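Workshop tips from the Piltbridge robot club

I've helped out with the student robot club at Piltbridge for 5 years now, and most of what I know about keeping a small workshop sane came from that room (and from stepping on things in it). A few that work just as well in a garage!

Screws go in muffin tins. We had one of those fancy drawer cabinets and the kids never put anything back in it, but a muffin tin sits right by your elbow and you can see what you've got. Stick a strip of magnet tape under the tin if you work on a ladder.

Label both ends of every cable. Both! I wasted a whole Tuesday chasing one under the bench.

Try it in the simulator first. Our team's project this spring, Flandik, is all about picking up upright cylinders, and the students ran 2,511 tries on the computer before we let them near real parts. At home the same idea is a cardboard mock-up before you cut the good lumber.

Close slowly. The kids always want the fingers to snap shut, and a tall skinny thing will tip if one side touches first. Same with clamps on a glue-up: bring both sides in a little at a time, then snug them down.

Wipe the grips. Rubbing alcohol on an old T-shirt, 2 minutes, and your pliers, jar openers and vise pads hold like new again.

And keep a practice piece around. Ours is a plain cylinder, and new members start with it before they get to try anything with corners.
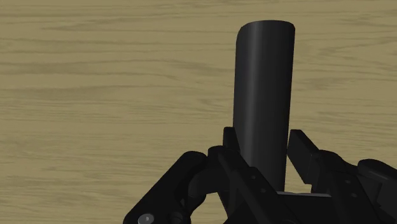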